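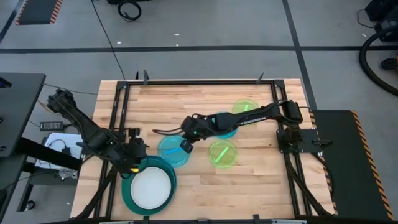

Hedvika Charvát wrote to say that she keeps her colored dishes in color order on the shelf and has never regretted it, but that she gave up on order by size years ago, as the small ones always end up wherever there is a gap.

Color on the Table: Dishes and Plates
Onorstead Tableware Pages
Posted January 3, 2019

Search this gallery Enter keyword Go

This page is for colored dishes laid out on plain wood. The last gallery was all white and cream, and several readers asked for something brighter. The colors here run from blue through teal to lime green, with a dark gray plate at the far end of the range. The notes under the pictures cover what I have learned about keeping a mixed set together. Most of it applies to any set, new or secondhand.

Teal, blue and lime green on butcher block. The large plate has a broad teal rim and a flat white center. The blue and lime green pieces are petri dishes, with a blue stick in a blue one and green sticks in green ones.

I like small flat dishes on a table next to one large plate. They hold one thing each and the color tells you which is which. At home I use the same idea for beads and for sewing pins. Blue dish for blue thread ends, green for green. It saves sorting twice.

A white center makes a difference on a teal plate. On a solid teal plate, dark food or dark small parts are hard to see. With a white center you lose nothing. Thenmozhi Nair prefers a solid color and finds the two-tone kind too busy when several are out at once. I would agree if the whole table were set with them. One is fine.

Pale wood suits these colors. I tried a similar group at home on a dark walnut top and the blue pieces went flat. On a light top every color keeps its edge, and the green ones do best of all. If your table is dark, a sheet of brown wrapping paper is enough to see what the set would look like.
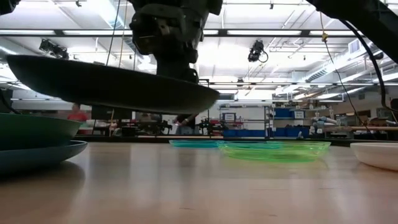

Can you stack clear colored dishes together with solid ones? You can, as long as the larger one goes on the bottom and there is a layer of felt or paper towel between them if the clear one is plastic, which scratches more easily.

Dark dishes with bright ones. A deep green piece sits on a wider dark teal-blue plate at the left, and the two clear-colored plates, turquoise and lime green, are lying on the wood. The charcoal gray plate is in the air above them.

Seen from this low down, a flat dish is hardly more than a line of color. The turquoise one is a thin bright strip, while the lime green one has a raised rim and shows much more of itself. The tabletop picks up soft reflections of both the lights and the dishes.

A stack is easier to lift when the bottom plate is a little wider than the one on top, because there is a rim to hold. If two pieces are nearly the same size, turn the stack and look at it from the side before you put it in the cupboard. They may be sitting crooked.

Dark plates show dust and water spots sooner than light ones. I dry mine by hand with a linen towel and leave the bright ones in the rack. Lilla Vörös uses a paper coffee filter between dark plates and says the box of 100 she bought in Zimatgate has lasted her through two house moves.

For storage, I keep clear-colored pieces out of direct sun. I had a yellow one on a windowsill in Irholm for several summers and it went cloudy on one side. The solid colors on the same sill were unchanged.

Readers have also asked about mixing greens. Deep green and lime green can share a table if something blue or teal comes between them. Put side by side, the deep green looks almost black in the evening.

Next gallery: oval serving dishes, from the Magalhães collection. Hajnalka Erdős is lending 9 of them, and I expect to have the pictures ready before the end of the month.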